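Mirkness swap shelf gets its own room, and I am far too happy about it

If you've been to the Mirkness library any time in the past few years you'll know the swap shelf. It's the wobbly one by the back stairs, next to the radiator, where people leave things they don't want and other people walk off with them. I have personally taken home a fondue set, a bag of yarn and most of a chess game from that shelf (the missing bishop is now a wine cork, and it does fine).

Well, it's moving! Starting in October the shelf gets the old map room on the ground floor, with proper tables, a door that closes and hours of its own. I heard it first in the line at the bakery and didn't believe it, so I walked over and asked. Perla Bautista at the front desk said yes, it's true, and would I please stop leaning on the returns cart.

The short version goes like this. The shelf was meant to hold maybe a few paperbacks. Then the recycling center in Lunby cut back to mornings only, and people who work mornings started bringing us their stuff. By spring the shelf had spread to the windowsill, then the floor, then two of the stairs, and the fire inspector had some words to say about the stairs. The library could close the whole thing down or find it a real home, and the map room had been sitting there with the lights off since the maps were scanned.

So that's where it's going. The room was cleared over the summer and painted a color that the can calls oatmeal. The floor is staying the way it is for now, which suits me, because I like a floor that looks like people have walked on it.

Getting the tables was a bit of a saga. The library asked the town for money and got $200, which doesn't buy a lot of table these days. Then Renano, the catering place out on the Lunby road, was clearing out its storage unit and offered a stack of banquet tables for nothing if somebody would come and get them. Bořivoj Brabec went out with his van and made 4 trips. He told me the last one was mostly about the sandwiches they kept giving him, and I can't blame him.

Now for the rules, which are new, and which I know some people are going to grumble about. You can bring up to three things per visit. They should be clean and in one piece, and if it's a game or a puzzle you're asked to check that it's all there before you drop it off. (I feel that one is aimed at whoever had my chess set before me.) No car seats, no bike helmets, no mattresses, no open food. Sealed food is fine as long as the date is good. Anything that plugs in goes in a separate bin until it's been tested.

Clothes were the big argument. There was a meeting back in June, and I went, and it ran until the cleaners started turning off lights at us. One side said clothes would swallow the room in a week. The other side said coats and kids' boots are what people need most once the weather turns, and why have a swap at all if you can't swap a coat. They settled on coats and boots from October through March and no other clothing. I thought that was pretty sensible, though a man behind me muttered the whole way down the stairs about his ties.

Everything else is fair game. You don't have to bring something to take something, and you don't sign for it or show a card. There was talk of a points system, like they tried over in Adebisi, where you earned a little sticker for each item and spent the stickers later. I asked around, and the main thing people remember about it is kids trading the stickers at school. We're skipping the stickers.

What I like best about a swap table is how little the things on it have to do with each other. You go in looking for a lampshade and you come out with a soft toy for your niece and a metal tray, and the tray ends up being the thing you use every single day. A regular thrift store sorts it all for you, glass here, toys there. I'd much sooner have it jumbled up together where I can poke through it. 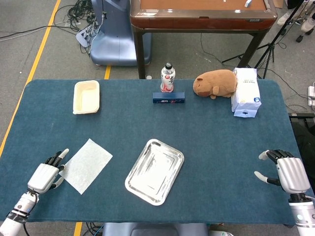
Tihomir Tomić would like the hours looked at again before the doors open. The way he sees it, a room that shuts at 5 is no good to anyone coming back on the late bus, and those are the same people who got squeezed out when Lunby went to mornings only. He'd take one late evening a week over any amount of fresh paint, and he'd be willing to give up a morning to get it.

I think he's right, and I said so. At the moment the plan is to open at noon and close at five, and I get home at half past, so unless I sneak out early I'll be seeing the new room mainly through the window. Perla says the hours are for the first 3 months only and they'll look at the numbers after that. She also says there's a comment box on the front desk and it's been empty for ages, so if you want a late evening, go write it down! Complaining to me at the bakery doesn't count, fun as it is.

A few other bits I picked up while I was standing around. The tables will be cleared at the end of every month, and whatever's left gets driven to the charity store in Lunby. If you bring something big, like a chair, call first. Kids are welcome, dogs are welcome if they're on a leash, and there's a step down into the room that everybody trips on, so watch it. A ramp has been ordered and should be in before opening, but I wouldn't bet my fondue set on it.

They also want a few more people to help sort. It's a two-hour shift and you can do it as often or as rarely as you like. Afaf Khalaf has the sign-up sheet, and when I looked there were 19 names on it already, including mine, in my worst handwriting, and including Jasmina Nikolaidis, who has signed up for every noon shift in October. I have my suspicions about that. First look at the coats, Jasmina?

The books, in case you were worried, are staying put. The paperback swap will go back to the old shelf by the stairs once it's been emptied out, and somebody has promised to fix the wobble. I'd put a folded beer mat under the left side and call it done, but they're talking about brackets.

Drop-offs at the old spot stop at the end of September, so if you've got a box sitting in the hall (I have two – don't tell my husband), either bring it over before then or hang on to it until the new room opens. Please don't leave it outside the door overnight. The raccoons got into a bag of sofa cushions last year and there was stuffing all the way to the post office.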